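How to Write a Logline for Your First Short Film

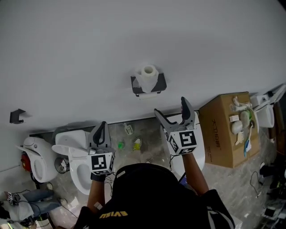 A black jacket with yellow lettering on the back, and a plain white wall ahead.

So you have a story you love and a friend has asked what it's about, and ten minutes later you're still talking. We've all been there! A logline fixes that, and you can write one in an evening.

Start by naming your main character by what they do – a night baker, say, or a retired ferry pilot. Skip the name for now. Then write down what they want and who or what stands in the way.

Put it all in one sentence and try to stay under 40 words. My first one for Drelwood ran to almost twice that, and Concetta Marino kindly crossed out the whole second half (she was right, and I sulked until July).

Now read it out loud to someone who hasn't seen the script. If they ask "and then what happens?", keep it. If they ask who the cousin is, take the cousin out and try again.

Leave the ending off, and save the theme for your director's statement.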